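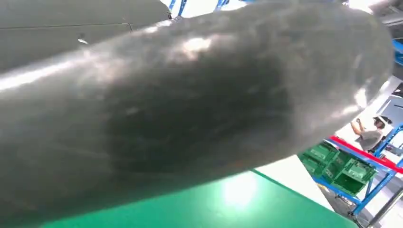 Green Tops, Blue Racks: sorting out the Ferkness workroom
Project report by Nayara Caldeira
Group: Nayara Caldeira, Châu Phùng, Peter Rusnák

1. What we wanted to do

Our project was to make the workroom easier to use. It's a nice bright room with a white floor, and the blue rack with the red beam gives you loads of space to put things, but when we started in February you could spend half a lesson looking for a roll of tape. Everything had ended up on the green work surface and stayed there.

Châu wanted to start with labels. I wanted to start by chucking things out (I always do), and Peter wanted to measure the shelves first. We did it Peter's way, which was annoying but right.

2. How we went about it

We asked everyone who uses the room to fill in a short form over 2 weeks. They had to write down what they were looking for and where they finally found it. We got 333 entries back, far more than we'd hoped for, although some 100 of them just said "scissors"!

After that we sorted the stuff by how often people asked for it. Things on the form nearly every day went at waist height on the rack. Spare card, old display boards and the Mellisia paint sets went up top. We ended up with 13 groups, each with its own label, and Châu wrote them all out by hand after the printer chewed up the first lot.

The green surface got one rule: you clear it before you go. We'd planned to tape off a corner for unfinished work, but the tape left sticky marks when we tried a strip, so we dropped that idea and used trays.

3. How it went

Pretty well, I think. Ms Bhatia said her group got started quicker, and Chiamaka Osagie from the year below told us she'd found the glue sticks without asking anyone. The glare off the green top is still a pain, though. There's a bright round patch from the light overhead and it's horrible if you're drawing next to it. We tried working further along and put up with it.

4. What I'd change

I'd do the form again after the move, so we'd have something proper to compare. I'd also buy the trays before moving everything, as we had paint sitting on chairs for days waiting for them.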